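Supply cabinets: what goes where from October

The shared cabinets at the Dalton building are being emptied, cleaned and restocked this month. Most of the work is done on the ground floor. The upper floor follows in the second half of October. Please read this before you put anything back, even if you have used the same shelf for years.

There are 19 cabinets in the building. Until now each room has filled its own in its own way, and the result was that the same items were bought several times over. When the first cabinets were cleared we found 578 unopened packs of printer labels, most of them in a size that fits none of the machines we still use. We also found four sets of keys for the old Tristard lockers, which were taken out before the last renovation. The keys are at the front desk if anyone wants one as a souvenir. After that they go in the metal recycling.

The new arrangement is the same in every room, so that a person who knows one cabinet knows them all. Small items go in the drawer. Paper, envelopes and folders go on the upper shelf. Boxed items go on the lower shelf. Heavy things go at the bottom, and that includes water refills, toner and the big rolls of wrapping paper from the mail room.

Two rooms asked for exceptions. The Pîrvu room keeps its sewing supplies together, on both shelves, and the Todetti room keeps its projector cables in the bottom of the cabinet. Everyone else should follow the general plan through the winter. We will look at it again in the spring.

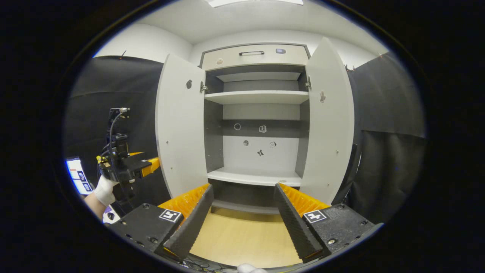

Cleaning comes before restocking, and it takes longer than people expect. Take everything out first and put it on a table, not on the floor in front of the doors. Start at the top and work down. On the white cabinets with the gray interior sides, open both doors all the way before you begin, or you will miss the corners. Wipe the side panels with a damp cloth and then a dry one, as gray shows streaks once it dries. Do the shelves next, top and underside, and then the space under the lower shelf, where most of the dust collects. Leave the label sticker on the drawer front, to the right of the handle. The small round sticker at the left end of the drawer can stay too. Please don't scrape at either one with a blade. We had a drawer front scratched that way in the first week and it can't be touched up.

Cleaning cloths and spray are in the janitor's closet next to the stairs. Use the mild spray in the clear bottle. The stronger one is for the kitchen tiles and leaves the cabinet fronts dull. If you run out, write it on the sheet inside the closet door and it will be filled by the next morning.

Don't drag a loaded cabinet. The floors were refinished over the summer and several rooms already have marks. If one has to be moved, empty it and ask for the felt sliders, which are kept with the folding chairs. Two people are enough for an empty cabinet.

Check the shelves before you load them. They sit on pins, and a pin that has worked its way out will let a corner drop once there is weight on it. Spare pins are in a jar at the front desk. The ones in the jar fit all of our cabinets — the older ones with the short pins were replaced last year.

Anything left over after restocking should go to the sorting table in the ground floor hallway. Put a note on it with the room it came from. Items without a note will be treated as free to take. Please don't leave open ink, glue or batteries there. Those go in the gray bins by the back entrance.

The office supply budget for the rest of the year is $200 per room. With what we have already recovered, most rooms should not need to spend it before January. Before ordering, check the sorting table and the list posted beside it. The list is updated every afternoon at 4. Orders for things that are already on the list will be sent back.

A few people have asked about locks. The doors will stay unlocked, as they are now. The drawers can be fitted with a lock on request, but only in rooms that keep petty cash or medication. Requests go in the box at the front desk, with the room name on the outside of the envelope.

The upper floor will get empty cartons for packing at the start of its first cleaning week. Flatten them when you are finished and leave them by the elevator before 5 p.m. Doors on two of the upstairs cabinets don't close properly, and new hinges are on order for both. Until they arrive, keep the bottom of those two empty.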